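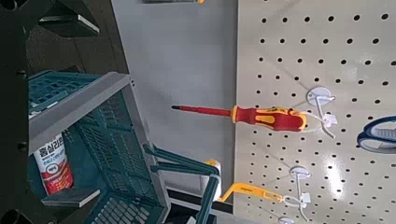 Notes for the Rallbridge talk – collecting demonstrations for Pliltora

Hi everybody, thanks for having me, thanks to Solène Besson for moving my slot so I could eat lunch first. Say name. Say I work on the data side of Pliltora, so if you came for network architecture, Solène's talk is after the break and I'll be in the second row listening too.

What I want to talk about is the boring end of teaching a robot to take tools off a hook. We have a learning system, it needs examples, and somebody has to go and make them. For most of the winter that somebody was me and Estela Tapia, and I loved it, and my shoulders did not.

(Slow down here, I always rush the setup.)

So, the plan. We wanted 300 good demonstrations for the first round. One demonstration is one person guiding the arm through one pick: come up to the board, line up, close on the tool, lift it clear of the hook, back away. We ended the round with 271 we were happy to train on. I'll get to where the rest went, and I'm going to be pretty open about it, because when I was starting out I would have paid good money to see someone else's reject pile!

First thing I'd change if I did it over: we wrote the instructions too late. Estela and I each had our own idea of what "line up" meant. She'd come in from the side, nice and slow, and I'd go more or less straight at it. Both work fine. Put them together in one training set and the early model would start my way, get halfway, and drift over into her way, and stop in between looking lost. We wrote a page of rules in December and should have had it on the wall from the first morning. The page is short. Where to start, how fast, where to pause, when to throw a take out. (Offer to share it. Link on the handout.)

Second thing. Pause before you close. Just a beat. People who are good at driving the arm don't want to, they want it to look smooth, and I get it, it feels great when it's smooth. But a short pause gives the model a clear place where "getting there" ends and "grabbing" begins, and our labels got a lot easier to write once we had it.
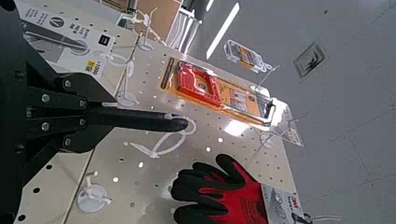
How much should the starting position change from one demonstration to the next?

More than feels comfortable, as long as the person can still finish the task cleanly. We move the start point a little every take and make a bigger change every 5 takes, usually the height or the angle of approach. If every take begins from the same spot, the model learns the spot.

(Someone always asks that one, so it lives in the notes now. If they ask about lighting, say we varied it less than we should have, and move on.)

Okay, packaging. I was going to skip this, but Solène told me it was the part she'd want to hear. Loose tools and tools on a card are different jobs. With a loose tool you can pick your spot on the handle. With a card you have clear plastic that throws light back at the camera, and a thin edge, and the whole package can swing. We started out mixing them, and now we collect them as separate sets and join them later – it keeps the bookkeeping sane. 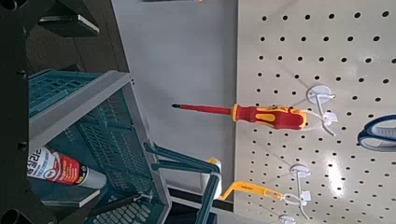
Labels took longer than driving, and I'd budget for that from day one. Every take gets a line of plain text saying what the person is trying to do, and the text has to pick out one thing. You'd think that's easy. Look at the board, though: I can't just write "get the yellow one," because the screwdriver has yellow on its grip too. So the rule is, name it the way you'd ask a friend to hand it to you. "The red and yellow screwdriver." "The yellow tool on the hook below it," if you're looking at it this way around. We went through 826 label lines with that rule in hand, Estela reading them out loud and me pointing, and if I pointed at the wrong thing we rewrote the line.

Where the rejects went, like I promised. Mostly hesitation, a person changing their mind halfway. Then takes where the recording started late. Then a few where the grab was fine but the label was for the take before it, which was my fault, all of it, I got behind and guessed. We kept them in a separate folder called Marinho (long story, ask me over coffee) and I still go back to it. The hesitation ones may be useful someday for teaching recovery. I haven't tried yet, so don't quote me.

Next round we go to Nestby with the same page of rules and two new people driving. I want to see how far the page gets them without me standing there. My guess is they'll skip the pause.

Leave time for questions. Drink some water. Handouts are by the door.

Contact: Pliltora data team | © Pliltora, all rights reserved | Back to top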